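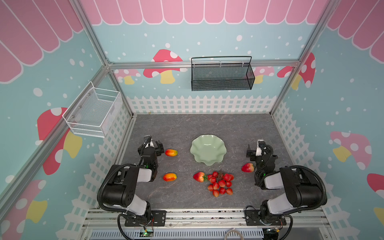

Section 3: Putting up the walls, the fence and the baskets

Welcome back! If you have worked your way through Sections 1 and 2, your tabletop is down, your rails are bolted, and the hard part is behind you. This section covers the pleasant part of building your Flolla table garden: the printed wall panels with their mushrooms and awnings, the picket fence border, the two wire baskets, and the scalloped bowl. Take your time over it. Most people can do the whole section in an afternoon, with a break in the middle for coffee, and there is no harm at all in leaving the panels to settle overnight and coming back to the baskets in the morning.

Please read the section through once before you peel anything. The panels are forgiving, but they are happier if they only go up one time.

What you will need

From the Flolla box:
Back wall panel (teal with white dots, pink awning along the top)
Left wall panel
Right wall panel
Fence strips for the back, left and right
Black mesh basket with curved handle
White wire basket with its mounting plate
Scalloped bowl, pale green
Bag F, which holds the hooks, screws and fence tabs

From your own drawers:
A soft, dry cloth
A small Phillips screwdriver
A pencil
A plastic card or felt squeegee for smoothing
Painter's tape

Note: If your set came from the Maltik edition, your fence strips are packed flat inside the lid of the box, under the cardboard. Do look there before writing to us to say they are missing. We get a good many of those letters, and we do enjoy them, but you will have your fence up much sooner if you lift the cardboard.

3.1 Getting the surfaces ready

1. Wipe down the inside face of each wall with the dry cloth. Pay attention to the corners, where dust likes to gather while the rails are being fitted.

2. Wipe the tabletop too, all the way out to the edges. The marble pattern is dark gray with fine white veins, and a pale crumb of packing foam can pass for part of the veining until you are trying to lay a fence strip on top of it.

3. Let the room come to a comfortable temperature. A panel that has spent the night in a cold garage will be stiff and will want to spring back at you. Give it an hour or two indoors, lying flat.

Caution: Do not use glass cleaner, furniture polish or anything with oil in it on the walls before the panels go up. The adhesive will not hold over it, and you will find the corners curling within the week.

3.2 Hanging the back wall

The back wall always goes first. Everything else lines up with it, and it is the one you will look at most, so it deserves your freshest attention.

1. Hold the back panel up against the wall with the pink awning at the top. The scalloped edge of the awning points down. (We mention it only because the panel comes rolled, and when you first unroll it on a bed or a carpet it is surprisingly easy to lose track of which way is up.)

2. Slide the lower part of the panel behind the horizontal rail. The rail crosses the back wall at mid-height and is meant to stay in front of the print. The large red mushroom belongs just left of center. The two small pink mushrooms sit lower, one on either side of it, and the rail will hide a part of each. Please don't try to raise the panel to bring them into full view - you will run out of awning at the top.

3. When you are happy with the position, tape the two top corners with painter's tape and step back. Look at it from the place where you will usually stand. If the awning seems level to your eye, it is level enough.

4. Peel the backing down from the top, a hand's width at a time, and smooth the panel from the middle outward with the card. Keep going until you reach the rail.

5. Loosen the rail bolts a half turn, ease the rest of the panel down behind, and smooth as far as you can reach. Tighten the bolts again.

Note: Small bubbles will usually settle by themselves in a day or so. For a stubborn one, press with your thumb and walk it slowly toward the nearest edge. Please don't prick it with a pin, however tempting that may be.

3.3 Hanging the side walls

The left and right panels are not interchangeable, although they look like sisters when they are rolled up. The quickest way to tell them apart is by the mushrooms. The right panel has a red mushroom close to the back corner and a large pink spotted one in the middle. The left panel has a red mushroom with white dots and, farther down toward the front, a pink one with a yellow stem.

1. Start with the right panel. Line up its back edge with the corner, so that the teal of the side meets the teal of the back with no wall showing between them.

2. Check that the pink awning on the side meets the awning on the back at the same height. This is the joint that people notice. The white dots come in all sizes and are scattered quite freely, so there is nothing to match up there, and you can put your whole mind to the awning.

3. Tape, step back, look, then peel and smooth as you did for the back wall.

4. Do the same on the left.

5. Run the card firmly down both corners, once from top to bottom, to set the edges.

Caution: Keep small children and cats out of the way while a panel is half peeled. The backing is slippery on a hard floor, and the adhesive has a great fondness for fur.

3.4 Fitting the fence

Now for the white picket fence, which is our own favorite part. It borders the table at the back and along both sides and makes the whole thing feel like a little yard.

1. Lay out all the strips on the table before fixing any of them. The side strips carry a lattice design, and the lattice on the left should match the lattice on the right.

2. Fit the back strip first, along the rear of the tabletop. Press a tab from Bag F behind each end and one at the center.

3. Fit the left strip, working from the back corner toward you. Then fit the right strip the same way.

4. Leave the near side open. There is no strip for the front, and the front rail makes a tidy enough edge on its own. An open front also makes it much nicer to reach in and arrange things.

Note: Bag F holds 13 tabs. You will have a few left over. Keep them in the envelope with your Allen key, as they are the one part that does go missing when the table is moved to another room.

3.5 The two baskets

The baskets give you somewhere to put the small things that would otherwise wander all over the table: seed packets, ribbon, paper flowers, tea bags, whatever your table garden is for. Each one is put up differently, so please don't mix up the steps.

The black mesh basket hangs from the horizontal rail on the back wall.

1. Find the spot on the rail a little to the right of center. Hanging it there keeps it clear of the big red mushroom and balances it rather nicely.

2. Set the two hooks from Bag F over the rail and push down until you feel them seat.

3. Hang the basket and give it a gentle tug. It should stay above the line of the fence. If the bottom touches the pickets, the hooks are not fully down.

The white wire basket is mounted on the left wall and reaches out over the left side of the table.

1. Hold the mounting plate against the wall and mark the screw holes lightly in pencil. It will cover part of the red mushroom on that side. We went back and forth over this in the workshop, and everyone ended up liking it, as though the mushroom were growing up behind the basket.

2. Drive the screws until snug. They go through the printed panel and into the wall behind it, so press firmly at the start.

3. Slide the basket down onto the plate until it stops.

4. Put your hand underneath and lift slightly. If it rattles, take it off and give each screw another quarter turn.

Caution: Do not load either basket with more than 200 grams. They are made for light things. A jar of buttons weighs more than you would think, and a heavy load will pull the white basket forward and may tear the print around the screws.

3.6 Placing the bowl

Set the scalloped bowl near the center of the table. It needs no fixing of any kind. Its wavy edge is shaped like a flower, and the pale green shows up beautifully against the dark surface, so you can give it plenty of open space and let it be. Some people keep it for the thing they are working on that day, and others like it for wrapped candies when company is expected. Both are excellent uses.

If you own the matching Thái saucers, wait until you have finished Section 4 before setting them out. You will want the elbow room.

3.7 Looking after it

Dust the panels with a dry cloth or a soft brush. A barely damp cloth is fine for fingerprints, but stay away from the panel edges and the corners. The fence can be wiped in place. Crumbs collect along the foot of the back strip, and a clean paintbrush will coax them out.

Try to keep the table out of strong afternoon sun. The pink of the awnings is the color most likely to fade, and it goes so gradually that you may only notice when you move a basket.

If a corner lifts, warm it with a hair dryer on the low setting, held well back, then press it down with the cloth and hold it for a slow count of 13.

Replacement panels, fence strips and Bag F can all be ordered through Uvari. Please give the set number printed under the front rail; sets numbered 3000 and up take the longer hooks.

Continue to Section 4, Lighting and Small Shelves.

Flolla Table Garden Guide, revised Aug 11, 2018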